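Categorías: Textiles para el hogar | Animales de compañía | Tejidos de punto

Manta para mascotas

La manta para mascotas es una pieza de tela suave destinada al descanso de perros, gatos y otros animales domésticos. Se coloca sobre el suelo, dentro de una cama o encima de un sofá, al que protege del pelo y de los arañazos.

Materiales

La mayoría se confecciona en forro polar de poliéster, un tejido ligero que seca con rapidez. Existen también versiones de algodón - más frescas en verano - y de felpa de doble cara. El gramaje varía según el uso, y en las piezas de invierno puede superar los 800 gramos en total.

Estampados

El motivo más extendido es la huella, formada por una almohadilla grande y cuatro dedos en arco. Suele imprimirse en blanco sobre fondos apagados, en hileras diagonales o al azar. Le siguen los huesos, los peces y las estrellas.

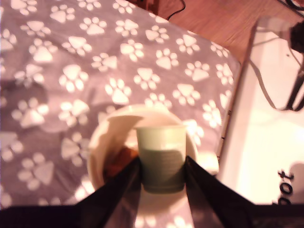
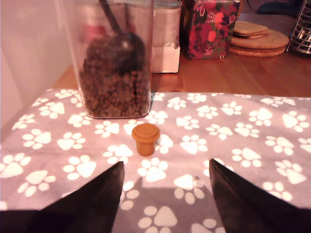

Tela con estampado de huellas blancas.

Lavado y conservación

Se recomienda sacudir la manta antes de lavarla y usar un programa de agua fría o templada, sin suavizante. El forro polar tolera mal la plancha y la secadora a alta temperatura, que apelmazan el pelo del tejido. Los fabricantes aconsejan secarla extendida - nunca sobre un radiador - y sustituirla cuando los bordes empiezan a deshilacharse, ya que algunos animales mordisquean los hilos sueltos.

Véase también: cama para perros, forro polar, rascador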